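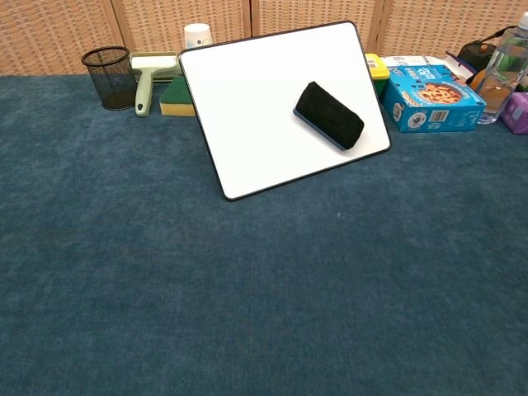

Keeping a Fabric-Topped Craft Table Clean

Posted by Su-bin Seo in Workroom Basics

A table covered in felt or short carpet is easy on the wrists, keeps beads from rolling and doesn't clatter when you put scissors down. It also holds on to every thread, paper crumb and hair that lands on it. Dark colors show it most. Blue and green tops look fine from across the room and then you sit down and see the specks.

These steps are for a top that is glued or stapled down and can't go in the wash. If yours is a loose cloth, shake it outside and follow the care label.

What you need

A lint roller with a wide head
A spare roll of sticky sheets
A vacuum with a brush or upholstery attachment
A soft clothes brush
Two white cotton cloths
A small bowl of cool water
Mild dish soap
A tray or a flat board for moving small things

White cloths matter for the damp cleaning later on. A colored cloth can leave dye behind, and you won't be able to tell whether the table's own color is coming off.

Daily cleanup (five minutes)

1. Move everything to the back edge. You don't have to clear the whole table every day. Pens go in the pencil cup, paper goes in a folder, and anything that stands up on its own goes along the back. I keep a folding screen behind my table so nothing gets pushed off the far side.

2. Pick up the big pieces by hand. Thread ends, staples, bits of wire. A staple will tear a sticky sheet, and a vacuum will sometimes just drag it across the pile and leave a line.

3. Roll the front half with the lint roller. Start at one front corner and work straight back, then lift, move over one head's width and come forward again. Overlap a little. Press only as hard as you would on a coat. Pressing harder pulls fibers out of the top and uses up the sheet faster.

4. Change the sheet when it stops grabbing. On my table one sheet does the front half on a normal day and two after cutting paper.

5. Put the roller back where you'll reach for it. Mine lives on the table. When it lived in the hall closet I used it maybe once a month. If the sheets come with a cover, put the cover on, otherwise the outer sheet fills with dust and you throw it away unused.

Weekly cleanup

Take everything off the table, including whatever stands along the back. Dust collects in a strip there and you won't see it until the boxes are moved.

Vacuum first, roller second. Use the lowest suction that still picks up and go over the whole top in one direction, then again at a right angle. Keep the attachment flat. If your top is glued, slow down near the edges and look for places where it has started to lift. Fix those before you vacuum over them again.

After that, brush. A clothes brush raises the pile where your forearms have flattened it. Brush toward yourself, short strokes, the same direction every time. Soft tops always look slightly patchy, lighter in one place and darker in another, and most of that is just the pile lying different ways. Brush a light patch before you decide it is a stain.

Finish with the lint roller over the full surface.

Wipe down the hard things before they go back. Mesh pencil cups need more attention than solid ones: dust sits in the holes and falls back on the clean top. I tap mine upside down over the sink and then rinse it. Let it dry completely on a towel.

If you keep a whiteboard on the table

A small dry-erase board is good for measurements and lists, but the eraser is the dirtiest thing in my workroom. The black powder comes off the felt side and onto whatever it touches, and on a soft top it works its way in quickly.

Rest the eraser on the board and never on the table. Wipe the board over a wastebasket if it is small enough to hold. Once a week take the eraser outside, hit it against a step a few times and run the vacuum hose over the felt. Wipe the plastic part with a damp cloth.

Store markers with the caps on tight, tip down or flat. A marker left open on fabric will bleed for as long as there is ink in it.

If powder does get on the table, don't rub. Hold the vacuum hose just above the spot, without touching. Then press a fresh sticky sheet onto it and lift straight up. Do this several times with clean sheets. Rolling spreads it. Water at this stage makes it gray mud.

Spots and spills

Blot, don't scrub. Fold a white cloth in four, lay it on the spill and press with the flat of your hand. Turn to a dry side and press again. Keep going until the cloth comes up dry.

For what's left, put one drop of dish soap in the bowl of cool water. Dip a corner of the second cloth, wring it out hard and dab from the outside of the spot toward the middle. Follow with plain water on a clean corner. Test somewhere hidden first. The underside of the front edge is a good place if the covering wraps around.

Leave it to dry with nothing on top, overnight if you can. No hair dryer on a glued top, as heat can loosen some glues. Brush when dry.

Wax: let it harden, crack it with a spoon handle, lift off the pieces, then use the roller.
White glue: leave it until it is rubbery and pick it off with your fingernails. Soap and water for the rest.
Glitter: roller only. You will be finding it for a while.
Hot glue strings: fingers.

Sorting small parts

The cleaner the top is, the easier it is to find a dropped bead, so I clean before a beading session as well as after. For really small parts I lay the whiteboard flat and sort on that. Nandi Van der Merwe, who shares the workroom with me from September on, once tipped out a bag of 3,000 seed beads directly on the table and we were at it until almost midnight. We got most of them up with a roller sheet, then had to peel every one off the sheet. A tray with a lip is better.

When to replace the top

Look at the place where you rest your arms. If it is thin enough to see the backing, or if brushing no longer raises it, cleaning won't help. Mine went at the front edge first – the rest was still good, so I turned the tabletop around on its legs and got more use out of it.

When you buy new covering, get an extra piece at least as big as your hand. Use it for testing soap, and for patching.

Next in Workroom Basics: storing rolled paper without creasing the ends.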